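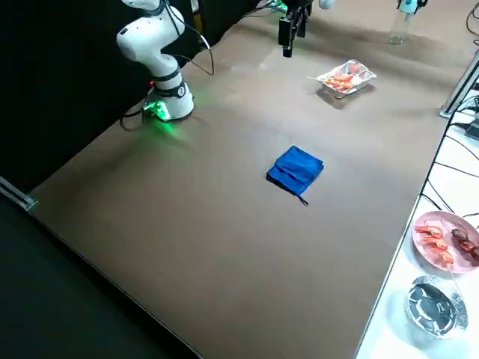
How long should an oiled tabletop dry before it goes back into daily use?

Wait until a dry white cloth rubbed hard on the surface picks up no oil and no color. For a hardening oil such as tung or boiled linseed, that is usually several days per coat in a heated room, and longer in a damp one.

2026-08-31
By Kálmán Vida

Most sticky tabletops come from too much oil left on the surface. Wood takes up what it can in the first half hour. Whatever remains after that cures on top as a soft skin that marks under a warm cup.

Start with bare, sanded wood. Stop at 180 or 220 grit; a finer surface takes up less oil. Vacuum, then wipe with a barely damp cloth and let the top dry overnight. Sand off the raised fibers by hand with the last grit used.

Apply the first coat with a lint-free rag, working along the grain. Keep the whole surface wet for 20 minutes and add oil where dull patches appear. End grain will need more. Then wipe everything off with clean rags, changing them often. The top should feel almost dry to the hand.

Check again after an hour. Open-pored woods push oil back out, and the small shiny spots have to be wiped before they set. I check oak three times.

Two thin coats are enough for a desk. A kitchen table gets a third. Between coats, rub lightly with a gray nylon pad.

If the surface is already sticky, wipe it with mineral spirits, with the windows open, and leave it for two days. A skin that has fully set must be scraped or sanded off – more oil will not dissolve it.

Oily rags can catch fire without a flame. Lay them flat outdoors, one layer thick, until stiff, or soak them in water in a metal can with a lid.

Comments (3)

danholm464: Does this apply to hardwax oil as well?

Kálmán Vida: Partly. The thin coats do. Follow the can for wiping time, as hardwax sets faster.

R. Bozsik: Did mine in November in an unheated garage. Nearly two weeks before the cloth came up clean.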